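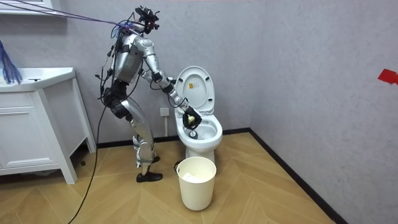

**トイレの黒ずみの輪は、どうすれば取れますか。**

水位を下げてから、クエン酸を溶かした水をしみこませた紙を輪のところに貼り、30分おいてからスポンジで軽くこすります。一度で落ちきらなければ、日をあらためてもう一度。力を入れるより、間をあけてくり返すほうが便器にもやさしいです。

---

というわけで、「Clalum くらし便り」3月号のお掃除コーナーは、みなさまからいちばんお便りの多い、トイレのお話です。まだ朝晩は冷えますし、トイレの床にしゃがむのはなかなか気の進まない季節ですよね。私も先月はつい後まわしにしてしまい、来客の前の晩にあわてて洗うはめになりました(お恥ずかしい……)。

まず水位のこと。輪の汚れはちょうど水面のきわにつくので、水が張ったままだと、せっかくのクエン酸が薄まってしまいます。私はバケツの水を少し高いところから静かに流しこんで下げていますが、灯油用とは別に用意した手動ポンプで吸い出すという方もいらっしゃいました。そのあとトイレットペーパーを細長くたたんで、輪に沿ってぐるりと貼り、上からクエン酸水をたらします。分量は水400mlにクエン酸を小さじ2杯。わが家はこれで長年やっています。

ひとつだけ、どうか気をつけていただきたいことがあります。クエン酸を使う日は、塩素系の洗剤や漂白剤はぜったいに一緒に使わないでください。有毒なガスが出ます。続けて使うのもいけません。わが家では塩素系のものは洗面台の下、クエン酸は台所と、置き場所から分けています。窓を開けるか換気扇を回しておくのも、毎回のお約束です。

さて、こする道具です。柄のついたブラシが手軽なのはもちろんですが、輪の汚れやふちの裏側には、小さなスポンジがとてもよく働いてくれます。ブラシの毛先だと逃げてしまうような曲面にも、ぴたりと沿ってくれるのですよね。台所で使い古したものを半分に切り、トイレ専用にして、長めのゴム手袋をはめて使います。便ふたと便座は最初に上げておいて、ふちの裏から始め、内側をぐるっと回り、水のたまるところは最後。研磨剤のついた硬い面は、便器に細かな傷がついてかえって汚れを呼ぶことがあるので、やわらかい面のほうでどうぞ。

腰のことも書いておきますね。便器の奥まで手を伸ばすと、どうしても前かがみになります。膝を伸ばしたまま腰だけ曲げるのがいちばんこたえますから、膝もいっしょに曲げて、なるべく便器に近づくこと。私は古いバスタオルをたたんで片膝をつくようにしてから、翌朝がずいぶん楽になりました。それでも長くかがんでいるとつらいので、紙を貼っている待ち時間のあいだに、棚のほこりや床のすみを片づけてしまいます。

最後に水を流して、便座の裏とふたの裏を固くしぼった布で拭いたら、おしまい。ふたの裏はついつい忘れがちで、わが家もいつのまにかうっすらほこりがついていたりします。使ったスポンジは乾かして取っておくより、その日のうちに捨ててしまうほうが気持ちがいいですよ。

お便りの中に「毎日20秒だけ、寝る前にブラシでひとなでしています」という方がいらして、これには感心してしまいました。さっそくまねをしているのですが、三日に一度は忘れて布団に入っています。みなさまの続けるための工夫も、ぜひ編集部までお寄せくださいね。来月は、洗面台の水あかを取りあげる予定です。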